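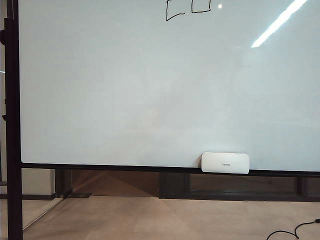 Rolling whiteboard with marker outlines near the top.

Cleaning and Resetting a Rolling Whiteboard

These instructions apply to the mobile whiteboards in all meeting rooms at the Nedesstead building. Staff who reserve a room are expected to leave the board clean at the end of the booking.

Before You Begin

Obtain a dry eraser, two soft cloths and a bottle of Gresico board cleaner from the supply cabinet. Paper towels and scouring pads must not be used.

Ask the person who reserved the room whether any drawing is to be kept. Boxes and outlines left in black marker may belong to a plan still in progress.

Erasing the Board

1. Hold the stand by its upright and tighten the knob at the side.

2. Wipe with the dry eraser from top to bottom. Include the strip along the upper edge, where short lines are easily missed.

3. Spray cleaner onto a cloth and go over any gray smears. Wait 2 minutes, then dry the surface with the second cloth.

4. Look across the board from one side. Reflections from overhead lights can hide faint marks when it is viewed from the front.
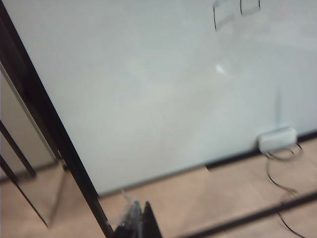

Checking the Floor

Move any loose cable away from the casters before rolling the stand. Report damaged boards to Simão Moreira, Room Services, extension 192.

Revised Tuesday, May 20, 2008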